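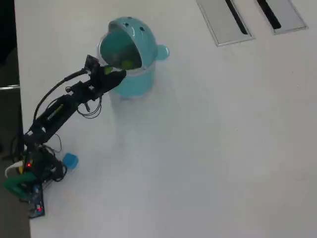 Sorting by arm: what changes at the packing bench

Project report, second-year module in Work and Technology
Saimi Pitkänen
January 17, 2023

1. Background

Branness is a small returns centre that takes back toys, pet goods and small household items for online shops. Parcels are opened by hand, the contents are checked, and each item goes either back into stock, to a repair shelf or into a bin for recycling. In a normal week the bench handles up to 3,000 items. Four people work at it in two shifts.

In August the company started a trial with a sorting arm supplied by Tremex. The arm takes small items from a tray and drops them into bins. Opening the parcels and deciding what to do with odd items stayed with the staff. I spent eleven days at the centre during the autumn, interviewed the bench staff and the shift lead, and built a small tabletop arm at school so that I could understand the task better before asking people about it.

2. The task at small scale

The school model is a servo arm with a simple gripper. The job I gave it was to pick up a small green ball, carry it to a turquoise bin and let go. The bin has a hinged lid and the arm cannot open it, so a person has to tip the lid back first.

Most of my time went on the last few centimetres. If the gripper came in too low, the ball touched the rim. If it came in too high, the arm had to stretch and the wrist shook. I changed the waypoints many times and in the end wrote separate positions for "over the bin" and "release". The wiring was the other problem. The loop up to the wrist has to be long enough for the full reach, and the spare length underneath has to stay clear of the joints.

Two things from this turned out to be the same at Branness. Somebody has to prepare the place where the item will go, and somebody has to put things right when the item does not land there.

3. What the staff did before

Before the trial each person followed a parcel from start to finish. They opened it, looked at the item, typed a code and walked it to the correct bin. The walking was not popular, and two of the four had asked for the bins to be moved closer. At the same time it gave them a break from standing still, and it was when most of the talking between colleagues took place.

New staff learned by walking along with someone. The shift lead said that it took about a month before a new person knew the codes without the sheet.

4. What they do now

The work is now split into three parts. One person opens parcels and places items in the tray. One person checks the screen and answers when the arm does not recognise something. The third part is looking after the bins: emptying them, putting them back on the floor marks and picking up dropped items. The staff swap every hour.

The marks on the floor matter a great deal. A bin that is pushed a little out of place leads to missed drops. In the first weeks this happened often, mainly after cleaning. The centre then screwed wooden stops to the floor.

5. Interviews

All four bench workers said their shoulders and feet were less tired. Three said the screen part was the dullest, as there can be long periods with nothing to answer. One preferred it and would have liked to do it all day.

There was some worry about jobs at the start. The company told staff in writing that no hours would be cut during the trial. It has not said what will happen afterwards, and this came up in every interview.

Pay is unchanged. Two people felt that restarting the arm and clearing faults should count as a skilled task with its own supplement. The shift lead agreed in part, but said the decision was made at the Esmont office.

6. Limits of the report

I visited only one workplace and the group is small. I did not have access to the supplier's fault log and have relied on what staff remembered. The school model is far slower than the arm at Branness and works with one kind of object, so I have used it only to understand the steps.

7. Suggestions to the workplace

Keep the hourly swap, and let staff agree on shorter turns at the screen.
Write down who may restart the arm, and train all four.
Give the bench workers a date for when they will hear about hours after the trial.
Let new staff follow a whole parcel by hand in their first week, so that they learn the codes before they meet the screen.

A copy of this report has been given to the shift lead and the four people interviewed.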